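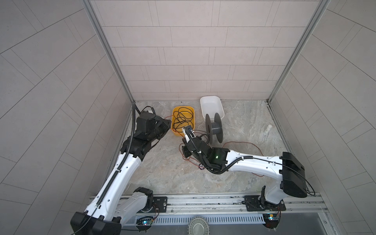 Cabo preto fino, enrolado numa caixa de plástico amarela.

"Um cabo não é lixo, é cobre com casaco"

Texto de Wendell Greenberg
24 de maio de 2020

Mwangi Urio atende à segunda tentativa. Da primeira vez tinha o telefone debaixo de uma pilha de transformadores, diz ele, e a chamada foi para as mensagens. Pede desculpa, pergunta se pode ir comendo enquanto falamos. Pode. Ouve-se uma maçã.

O assunto são as gavetas. A gaveta dos cabos, aquela que toda a gente tem na cozinha ou no corredor, cheia de carregadores de telemóveis que já não existem. Urio recolhe, separa e põe outra vez a circular estas coisas há nove anos, na Dusus, uma oficina que começou numa garagem emprestada e hoje ocupa o rés do chão de uma antiga tipografia. Fala depressa, muda de assunto a meio, volta atrás.

"As pessoas guardam por vergonha", diz. "Têm vergonha de deitar fora e têm vergonha de perguntar para que serve. Então fica na gaveta. Muda de casa, vai a gaveta também. Já me entregaram sacos com a etiqueta da empresa de mudanças, fechados, de há duas casas."

Pergunto-lhe quanto passou pela oficina no ano passado. Faz uma pausa, vai buscar o caderno. 1.809 quilos de cabos e carregadores, só de particulares. As empresas ficam noutro caderno, que está no carro.

E quanto disso ainda funciona?

"Mais do que se pensa. Eu não gosto de dar percentagens porque depois aparecem em cartazes." Ri-se. "Mas olhe, cabos de corrente, esses de computador, de monitor, quase todos. Um cabo de corrente raramente morre. O que morre é a ficha pequenina dos telemóveis, ali onde dobra. E os auscultadores, claro. Auscultadores são uma tristeza."

A separação é feita à mão. Primeiro a ficha, depois o comprimento, depois o teste. Na Dusus há uma bancada só para o teste, com um aparelho que o próprio Urio montou a partir de peças de uma central telefónica. Duas luzes. Se acendem as duas, o cabo vai para a prateleira. Se acende uma, vai para a mesa de reparação, e ai depende do dia.

"Cortar dez centímetros e soldar uma ficha nova leva o quê, seis minutos? Para mim. Para quem está a aprender, meia hora e uma queimadela. Compensa em dinheiro? Não compensa. O cabo novo custa menos do que a meia hora. Mas a pessoa ficou a saber soldar, isso ninguém lhe tira."

Os aprendizes vêm quase todos da escola técnica de Brurna, na outra margem. Antes de março eram oito por turno. Agora são dois, com máscara e janelas abertas, e as entregas ficam à porta em sacos fechados, três dias de espera antes de se abrirem. Urio não se queixa muito. Diz que o confinamento trouxe mais gavetas do que qualquer campanha.

"Em abril foi uma loucura. Toda a gente em casa, toda a gente a arrumar. E ao mesmo tempo toda a gente a precisar. Um miúdo com aulas em casa e sem carregador para o portátil velho do tio - isso aconteceu dezenas de vezes. Entregámos 239 carregadores de portátil só nesse mês. De graça. Não ia cobrar, não é?"

Foi a altura em que apareceu a Rugemalira, uma cooperativa de estafetas de bicicleta que ficou quase sem serviço quando fecharam os escritórios. Ofereceram-se para levar os carregadores às casas. Urio mandava uma lista de manhã, eles faziam as voltas à tarde. Ainda fazem, mas menos.

Falamos de cobre. É aqui que se entusiasma, larga a maçã. O que não tem arranjo nem procura é descascado e vendido a peso. Antigamente havia quem queimasse o isolamento num bidão para chegar ao metal, ele próprio viu fazer isso em miúdo, perto da casa da avó.

"O cheiro não se esquece. Fumo preto, doce, horrível. E os garotos ali à volta, eu incluído. Por isso quando me dizem que descascar à máquina é lento eu respondo: pois é. É lento."

A máquina é uma descascadora em segunda mão, comprada à Drislow quando esta fechou a secção de sucata. Encrava com cabos finos. Os finos, aliás, são o pesadelo da casa: muito plástico, pouco metal, embaraçam-se uns nos outros e levam mais tempo a desfazer do que aquilo que valem. Já tentou de tudo. Pentes, ganchos, uma espécie de tambor com pregos de que não quer falar.

"O melhor método é uma pessoa com paciência e rádio ligado. Procura-se uma ponta e não se puxa. Nunca puxar! Abana-se. Toda a gente puxa."

E em casa, que conselho dá?

Abana-se a cabeça, imagino, porque há um silêncio. Depois: enrolar largo, sem apertar à volta do transformador. Prender com um pedaço de fita ou um elástico velho. Escrever num papel de que aparelho é. Sobretudo escrever.

"A minha mulher escreveu 'não sei' num saquinho, em 2014. Ainda lá está o saquinho. Continuamos sem saber."

Tem opiniões sobre fichas universais, longas. A versão curta: boa ideia, vem tarde, e vai encher as gavetas outra vez durante uns anos com tudo o que deixar de servir. Quer que os fabricantes vendam os aparelhos sem cabo, para quem já tem. Escreveu a alguns. Um respondeu com um vale de desconto.

O dinheiro é curto. A renda da tipografia come metade do que o cobre rende, e o preço do cobre desceu. A oficina tem quase 400 sócios que pagam uma quota pequena, uns quantos deixaram de poder pagar este ano e Urio manteve-lhes o cartão. Em agosto queria abrir um segundo ponto de entrega, do lado de Brurna, para poupar a travessia a quem vem de lá. Já viu um espaço. 40 metros quadrados, humidade numa parede, senhorio simpático. Falta tudo o resto.

"Se não for em agosto é depois", diz. "As gavetas não fogem."

Pergunto ainda o que guarda ele próprio em casa. Hesita. Confessa um cabo de impressora paralelo, grosso, cinzento, com os dois parafusos. Não tem a impressora. Não tem computador onde ligar aquilo. Testa-o de vez em quando, na bancada, e acendem-se as duas luzes.

Depois tem de desligar, tocaram à porta e é a bicicleta da tarde.

A Dusus recebe cabos, carregadores e transformadores à porta, em saco fechado. Não recebe pilhas nem lâmpadas, por favor nao insistam.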